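Chapter 4
Sorting and Classifying

Last updated: April

A library, a kitchen drawer and a biology lab have one thing in common: someone had to decide what goes with what. Putting things into groups is called classification, and the feature used to form the groups is called the basis of the classification. Color is a basis. So are size, age, price and the first letter of a name.

A good basis gives every item one place to go. If two people sort the same collection and get different groups, the rule needs more work. 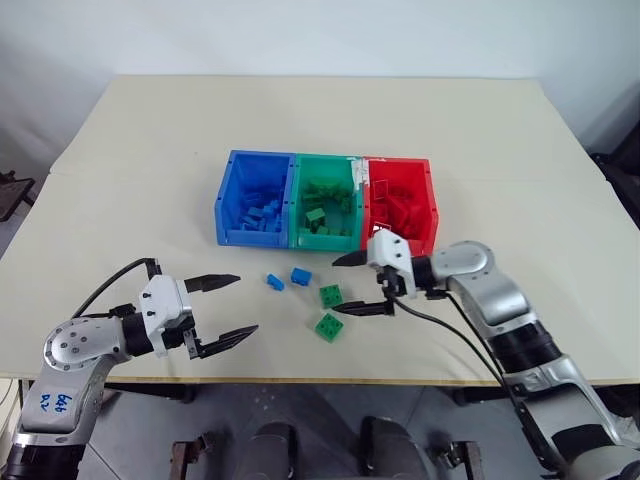 Some collections can be sorted in several ways. The town archive at Clellbridge holds 61 boxes of letters. The first archivist, Nathalie Sandhu, filed them by sender. Her successor, Ridwan Harahap, filed them by year – a better fit for the historians who used them. The letters were the same, but the questions had changed.

In this chapter you will learn to choose a basis, write a sorting rule and test it. Section 4.1 begins with a set of 17 leaves. Section 4.2 covers groups within groups.

Key terms: classification, basis, category, subcategory

Comments (3)

Lina Twal
Is the leaf set in the back of the book or do we collect our own?

Hamish Tautahi
Back of the book, page 50.

Fletcher Wihongi
My class argued over the letters for a whole period. Good opener.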